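Início > Conversas > Casa e ofícios

Utilizamos cookies para melhorar a sua experiência de leitura. Ao continuar a navegar, aceita a nossa política de cookies. Aceitar | Gerir preferências

O silêncio custa mais do que a mobília

Dulce Bautista passou metade da vida a ouvir os vizinhos dos outros. Agora escreveu um livro sobre o assunto e, como seria de esperar, os vizinhos dela não gostaram.

Por Evie Crabtree

Dulce Bautista recebe-me à porta em meias e pede-me, com delicadeza mas sem margem para negociação, que tire os sapatos. Julgo que é por causa do soalho. É por causa da senhora do segundo andar, que trabalha de noite e dorme até às duas da tarde.

"Ela nunca se queixou", diz Dulce. "Mas eu sei o que se ouve lá em baixo, porque fui lá ouvir. Pedi-lhe licença, mandei a minha sobrinha andar aqui por cima e sentei-me no sofá dela com um caderno. Ofereceu-me bolo. Foi uma tarde muito agradável e descobri que a minha sobrinha anda como um cavalo."

Durante anos, Dulce mediu ruído em prédios de habitação para a Trorgate, um gabinete de acústica com escritório por cima de uma oficina de motorizadas, pormenor que ela refere com evidente prazer. Ia a casa das pessoas com um sonómetro, um tripé e uma garrafa de água, e regressava com um relatório que quase nunca agradava a quem o tinha pago. No total assinou 1.475 relatórios. O livro que agora publica, "A Parede do Lado", sai a 22 de setembro pela Misness, e conta os casos que não cabiam nas tabelas.

Pergunto-lhe o que é que as pessoas esperam quando chamam uma técnica de acústica.

"Esperam uma testemunha. O número é-lhes indiferente. Uma pessoa vive há quatro anos com um som que mais ninguém ouve, o marido diz que é mania, o administrador do condomínio diz que é do frigorífico, e de repente entra-lhe em casa uma desconhecida com um aparelho. Eu podia levar uma torradeira. Bastava pô-la num tripé."

E quando o aparelho não apanha nada?

"Aí passo a fazer parte da conspiração."

Houve um senhor, conta, que ouvia berlindes. Toda a gente que mora em prédios já ouviu berlindes no andar de cima, e toda a gente tem uma teoria: os canos, a dilatação do betão, as crianças, os mortos. Este senhor tinha eliminado as crianças, porque em cima vivia um casal de reformados, e tinha eliminado os mortos por ser engenheiro. Dulce foi lá três noites. Na última, perto da meia-noite, ouviu também.

"Subi e bati à porta. Veio abrir o reformado, de pijama, com um saco de berlindes na mão. Colecionava. Separava-os por cor em cima da mesa da cozinha quando não tinha sono. Em toda a minha carreira foi a única vez em que eram berlindes."

O capítulo dos berlindes é dos mais curtos do livro e o que mais cartas lhe deu desde que saiu um excerto numa revista. O mais longo é sobre um casal que se separou por causa de um exaustor, e Dulce prefere não falar dele, porque ambos lhe telefonaram, em separado, a pedir um exemplar autografado.
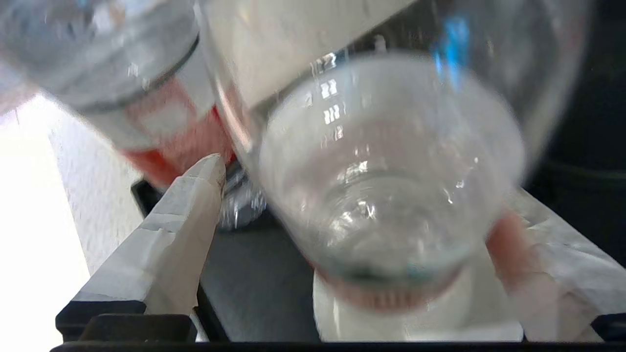 A infância dela foi ruidosa. Cresceu num rés do chão com quatro irmãos, um rádio sempre ligado e uma avó surda que batia com as portas por convicção. Diz que nunca deu por nada. Só quando foi estudar para fora e arrendou um quarto nas traseiras de um edifício vazio é que começou a ouvir: o relógio da senhoria, o elevador, uma torneira dois pisos acima.

"Dormi pessimamente nesse ano. As pessoas falam do silêncio como se fosse uma almofada. O silêncio é uma lupa. Num quarto muito calado, a menor coisinha ganha dimensões de obra pública."

É uma das ideias a que volta mais vezes, na conversa e no livro, e que lhe valeu alguma má vontade no ofício. Crisóforo Manríquez, que foi seu chefe na Trorgate e hoje dá aulas, escreveu-lhe uma carta de duas páginas depois de ler as provas. Dulce vai buscá-la à gaveta e lê-me uma frase em voz alta, com a entoação dele, presumo: "A Dulce passa trezentas páginas a convencer o leitor de que o problema são os nervos, quando a senhora sabe perfeitamente que o problema são as lajes."

"Tem razão", admite, dobrando a carta. "São as lajes. São 309 páginas, aliás, mas ele sempre arredondou para baixo. Constrói-se mal, fiscaliza-se pouco e vende-se o apartamento a um domingo de manhã, com tudo a dormir. Está no segundo capítulo. Ele deve ter saltado o segundo capítulo."

O segundo capítulo é, de facto, furioso. Nele se conta a história da urbanização Zamudio, um conjunto de prédios vendido com a promessa de "conforto acústico superior" em que os moradores conseguiam identificar, pelo som, a marca de cereais do vizinho. Dulce foi chamada por uma das compradoras, Jovita Quintero, professora de piano, e portanto suspeita natural de todo o barulho no raio de três ruas.

"A Jovita tinha comprado ali precisamente por causa do piano. Queria poder estudar sem incomodar. Na primeira semana, acabou um noturno e ouviu palmas."

As palmas vinham do lado esquerdo. Do lado direito vinha uma vassoura, a bater na parede. Jovita mandou medir, juntou os vizinhos das palmas e os da vassoura, e passaram anos a discutir com o construtor. Não digo aqui como acabou o processo, porque Dulce me pediu para não estragar o capítulo, e porque a resposta dela, quando lhe perguntei se se fez justiça, foi servir-me mais chá.

Voltamos aos conselhos práticos, que o editor lhe exigiu e que ela arrumou num apêndice com visível contrariedade. Acha os conselhos uma forma de ruído. Mas lá os dá: feltro nos pés das cadeiras, que se gasta e tem de ser mudado; um tapete com base espessa; a máquina de lavar bem nivelada, porque quase nenhuma está; estantes cheias encostadas à parede partilhada, sem grande fé.

"As estantes ajudam um bocadinho a acústica e imenso a moral. A pessoa sente que fez qualquer coisa. E sempre lê."

E as caixas de ovos?

O olhar que recebo dura o suficiente para eu ouvir o relógio da cozinha.

"Já entrei num quarto forrado a caixas de ovos do chão ao teto. O rapaz tocava bateria. Os vizinhos continuavam a ouvir a bateria toda, e ele tinha comido omeletes durante um inverno inteiro. Absorvem um pouco os agudos dentro do quarto e para fora não fazem rigorosamente nada. Ponha isso no artigo, por favor. Ponha a negrito."

O jornal não usa negrito nas entrevistas, mas fica registado.

O apêndice tem ainda uma secção intitulada "Como bater à porta", que é, para mim, a melhor coisa do livro. Dulce recomenda que se vá de dia, que se vá a primeira vez por outro motivo qualquer, e que nunca, em circunstância alguma, se deixe um bilhete. Colecionou bilhetes durante anos e reproduz alguns. Há um que começa por "Estimado vizinho" e acaba numa ameaça ao cão. Há outro que diz apenas "OS SALTOS", em maiúsculas, sublinhado com tal força que rasgou o papel.

"Quem escreve um bilhete já perdeu. O outro lê aquilo sozinho, de noite, com a pior voz possível. Se lho disser na cara, ao menos ele vê que a senhora também está de chinelos."

A tradução sueca está prevista para dezembro, e a tradutora, Ingegerd Magnusson, tem-lhe feito perguntas que a deixam sem resposta. Quis saber, por exemplo, porque é que ninguém nestas histórias telefona ao senhorio. Dulce escreveu-lhe um e-mail de uma página a explicar o que é um senhorio em Portugal e recebeu de volta uma linha, a agradecer e a perguntar se podia pôr aquilo em nota de rodapé.

Do trabalho, diz que não tem saudades. Tem pena, isso sim, de ter deixado por resolver um caso, um zumbido grave na Travessa Trarard que só se ouvia num dos quartos e só com a janela aberta — o contrário do que mandaria a lógica, ou pelo menos do que mandaria o relatório. Voltou lá já reformada, sem aparelho nenhum, e a dona da casa fê-la entrar como se tivesse passado uma semana.

"Ainda lá está, o zumbido. Ela diz que já se habituou. Que quando vai de férias lhe custa adormecer sem ele."

E os vizinhos de Dulce, os que não gostaram do livro? São os do terceiro esquerdo, explica, baixando a voz e apontando para a parede. Reconheceram-se no capítulo do aspirador, embora o capítulo do aspirador seja sobre uma família de outra cidade. Deixaram de a cumprimentar no elevador.

"E passaram a aspirar às quartas e aos sábados, de manhã, vinte minutos. Antes era todos os dias, às onze da noite. Eu não lhes disse nada. Estou muito ofendida, como deve imaginar."

Calço-me no patamar, em bicos de pés.

"A Parede do Lado", de Dulce Bautista, Misness, 309 páginas.

Contactos | Ficha técnica | © Todos os direitos reservados | Voltar ao topo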